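The Tub Chair Problem

I have been told by several people, one of them a person who sells chairs, that a tub chair "finishes" a room. I have my doubts. I've had one next to the desk since April and so far it has mostly finished my floor space.

Some background. I spent too long looking at armchairs. The Treltholm was my favorite on paper until I sat in it and my knees came up to my chin. The Wiltia looked good and cost 900 before delivery, and the man in the store could not tell me what was inside the cushion, only that customers were very happy with it. I bet they were. I'd be happy too if I had 900 to spend on a cushion of mystery. What I ended up with is round and brown with a velvety cover, a fat rolled edge, and ribbing down the inside of the back. My friend Jovita Ibarra says it looks like a muffin. She meant it as a compliment, I think.

The claims made for this type of chair are that it hugs you, that it suits small rooms, and that the fabric is easy to live with. I'll take them in order.

It does hug you. It hugs you whether or not you'd like to reach for your coffee. The back comes around so far that your elbows have one place to go, and after 30 minutes with a book I want them back. For short sits it's very comfortable and I have no complaint.

Small rooms, I'm less sure. A square chair goes in a corner. A round chair goes near a corner and leaves you a wedge of floor behind it where pens go to die. I tried it by the window, then by the door, then gave up and put it in front of the long white desk, where at least I walk past it and remember I own it.

As for the fabric, velvety stuff shows every stroke of your hand, and the ribs collect crumbs. I went over the ribs with the narrow vacuum nozzle and got enough toast out of there to feel bad about myself. The Ledero fabric spray that the store pushed on me came with a label promising 8 kinds of protection. I tried it on a patch at the back and compared it with a patch I hadn't sprayed, and I couldn't find the difference with my eyes or my fingers. Maybe it needs a spill. I'm not volunteering one.

What the brochures leave out is that a chair beside a desk is a shelf. Anything I haven't decided about lands on it: papers, cloths, things on their way to some other room. That rolled rim is just wide enough to tempt you into draping something over it.
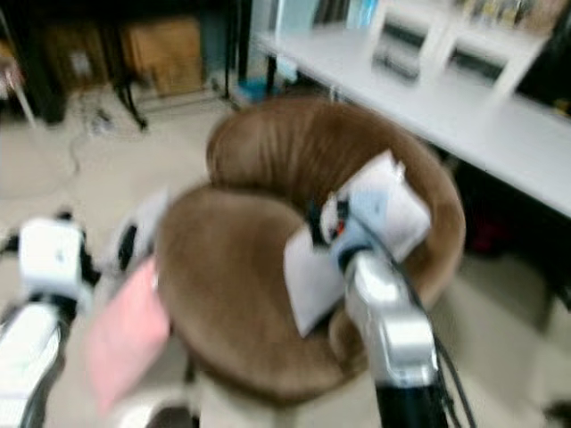 So I've made a rule, and I say this as somebody who doesn't believe in household rules. Before dinner the chair gets cleared. Paper goes to the desk or the recycling, cloth goes to the closet, and I'm not allowed to move the pile to a different seat and call it tidying. It takes me almost 2 minutes. I've kept it up longer than I expected, though I'd want to see a winter of it before I recommended it to anyone.

I was also talked into looking at a Jurić storage stool, on the theory that a second surface would take the pressure off the first. I don't buy it. A second surface would have its own pile by the weekend, plus a lid I'd have to clear before I could open it.

The chair stays for now. If anyone has got toast out of velvet ribbing without a vacuum, I'd like to hear how, and please don't say lint roller. I've tried the lint roller.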